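Forum Pennington – Rangement et organisation
Sujet : Les petits snacks dans un bac, vous triez ou pas ?

bakaner_62
Bonjour, j'ai toujours un tas de sachets individuels sur la table du salon. Les boîtes en carton prennent trop de place dans le placard, je jette donc tout en vrac. Vous faites comment ?

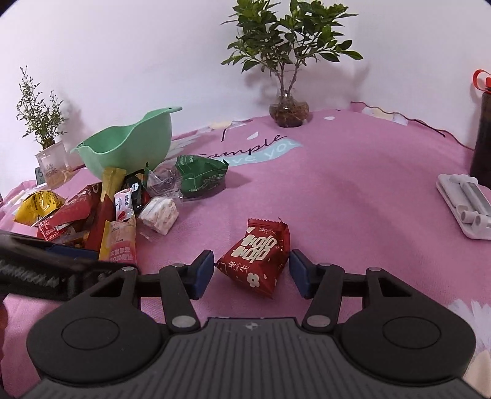
Le tas de snacks et le bac vert menthe, couché derrière.

Skima
Un bac, 2 catégories : sucré d'un côté, salé de l'autre. Et les sachets plats debout, sinon on ne voit que celui du dessus.

tilleul400
Pas d'accord. Trier des snacks, c'est du temps perdu, en 2 jours tout est mélangé. Chez nous on est 4 et chacun pioche. Par contre je laisse le nougat dans un bocal fermé – il colle vite.

bakaner_62
Merci. Pour le bac, j'aime bien qu'il reste sur la nappe rose, près de la plante. Le grand paquet rouge dépasse, je le mets en biais.

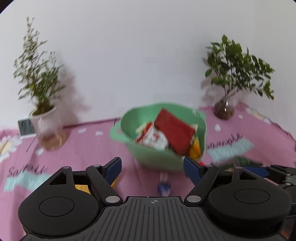 Re : Quel bac choisir ?

Skima
J'ai un Billstead de 400 g, bord droit. Plus facile à caser sur une étagère qu'un bord ondulé.

tilleul400
Bord droit ou ondulé, ça ne change rien si le bac reste sur la table.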